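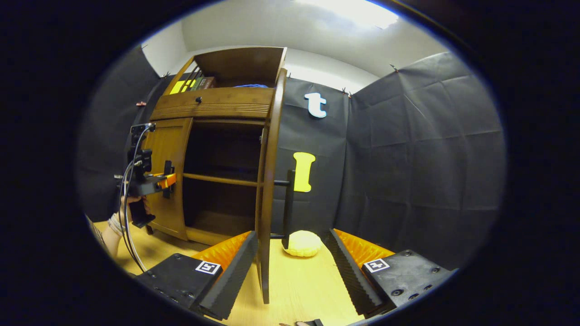 *Page last changed: June (B. Başaran – new bit on cables, and the gauge strip step rewritten)*

# Handout 4: Getting the cabinet booth ready and keeping it that way

Welcome back, everyone. Last time we talked about why we record demonstrations by hand at all, and I promised you that the next handout would be more practical, so you'll find no equations in it. By the end of the afternoon each pair should be able to take the Brundham cabinet booth from "somebody else was in here before us" to ready for recording, and to leave it fit for the next pair.

I have kept to the order I use myself. You may find a better one, and if you do please come and tell me, because I've changed mine several times over the years and I'm sure I shall change it again.

## 1. The booth itself

Start with the cloth. We have three black fabric panels, held up by small clips along the top, and you want them hanging straight with their lower edges reaching the tabletop. Fold creases, like the grid of them on the right-hand panel, don't bother us much. A gap at a corner does, so look there first. If a clip has lost its grip, take a new one from the tin (the tin lives on the Olatunji shelf, next to the tape) and put the old one in the bin, please, not back in the tin!

The foam letters are pinned to the back panel and should stay where they are for a whole set of recordings. We move them between sets and write the change in the booth book. The yellow "I" can end up partly behind the door handle once the right door is open, and you may leave it like that.

Then the overhead light. Switch it on when you come in and don't touch it again until you go home.

## 2. The cabinet

Set the cabinet in the middle of the table and give the doors a slow open and close before anyone picks up a gripper. You are feeling for a hinge that catches. The black bar handle sits off the door on two standoffs, and both want checking with finger and thumb; if either turns, nip it up with the short screwdriver and try again. Go gently, as the wood is soft and a stripped hole means an evening of glue and matchsticks for me.

Pull the drawer by its small knob, all the way out to the stop, and push it home. The cupboard below begins empty for the door task, shelf board in place. Things for the other tasks go in the open top compartment or on the table, as the task card says – the round yellow bun, for instance, starts on the table on the right-hand side, and if your door sweeps it along then you've put it too close and should begin again.

## 3. The two grippers

Most of your care should go here, so do sit down for this part and take your time over it.

**Fingers.** Each finger has a ridged foam face with an orange textured pad behind it. Press along the foam with your thumb from bottom to top. It should spring back evenly. If it's coming away at an edge, lift that finger out of use and fit one from the Bridell spares box; changing one finger takes a few minutes, and you should change its partner too so that the pair wears together.

**Markers.** The square black-and-white markers on the base plates tell the software how far the fingers are open, so they need to be flat and clean. A dry cloth is all you need. I have seen people use the window spray, and the print lifts. If a corner has curled, don't press it down and hope, but peel it off and stick on a fresh one, lining it up with the plate edge.

**Screws.** Go over the base plate and then the orange mounting pieces with the hex key. Snug is enough. The black brackets are plastic and they will crack if you treat them like a car wheel.

**Cables.** Leave a loose loop from the top of the gripper down past your hand. Hold the grip as you would for a real recording and turn your wrist as far as it goes both ways. If you feel a tug, there isn't enough slack. Keep the loops on the outside of your arm, away from the door.

## 4. Checking the opening

Lay the gauge strip on the table. It is 200 mm between the lines. Hold the two grippers closed, one over each line, and read the distance in the Plesska window:

- 198 or more, up to 200: carry on.
- Under 198: wipe the markers and read again.
- Still under: fetch me, and don't adjust the numbers in the file yourselves.

Repeat with the grippers swapped over.

## 5. One dry run together

One of you steadies the closed left door with a gripper held against it, while the other works the right door by its handle. Talk to each other. The person steadying should rest the fingers on the door and no more, and if the cabinet creeps along the table somebody is leaning.

Do this slowly three times without recording.

## 6. When you pack up

Grippers go back on their stands with the fingers open, as foam left squeezed overnight keeps the shape. Close the doors. Write your clip count and anything odd in the booth book, even if you mended it. Last year one pair noted a "slight click" in the right-hand grip after 17 clips, and we found a cracked bracket that would have spoiled nearly 100 more.

**For next time:** bring your own filled-in copy of section 4, with both sets of readings, and read the task card for the drawer. My door is open until 4 pm if the hex key has gone missing again.

– Bülent Başaran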